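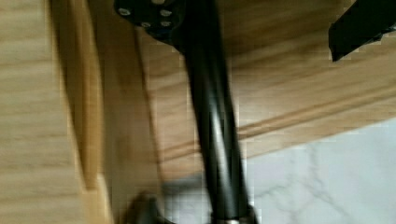 How many demonstrations does an operator need to give before the recordings are worth training on? In our study the first 15 from each operator were set aside as practice, and everything after that was kept unless the operator marked it as a failure.

Figure 3. Wrist camera view under a wooden furniture piece, with a black metal leg and its screwed mounting plate. The leg is blurred by motion.

4.2 Collecting the demonstrations

We recorded demonstrations in two ways. In the first, the operator held the arm behind the wrist and moved it through the task by hand. In the second, the operator sat at a desk in the next room and drove the arm with the Manninen hand controller, watching only the wrist camera. Both groups worked on the same furniture tasks at the Flenley site. The full set holds 3000 recordings, of which 2708 were kept. Of those, 525 were made by hand guiding and the rest by remote control.

Hand guiding was quicker to learn. Operators could feel contact with the furniture and rarely pushed too hard. The drawback was that the operator's own arm often got between the wrist camera and the work, and those stretches had to be cut.

Remote control gave cleaner video but slower motion near contact. Work under a tabletop was the hardest case. Views such as the one in Figure 3 have few sharp features when the wrist turns fast: the wood grain smears into bands, and the edges of the leg are soft while the screw heads on the plate can still be made out. We did not remove blurred images. A policy trained only on sharp ones would meet blur for the first time when running on the arm.

Operators were told to pause before closing the gripper. Henrique Meireles reviewed the recordings in October and found that many pauses were too short for the segmenting step described in Section 3, so the speed threshold was raised for the remote control set only. The Ladton baseline was trained again with the new segments. Results for both thresholds are given in Section 5.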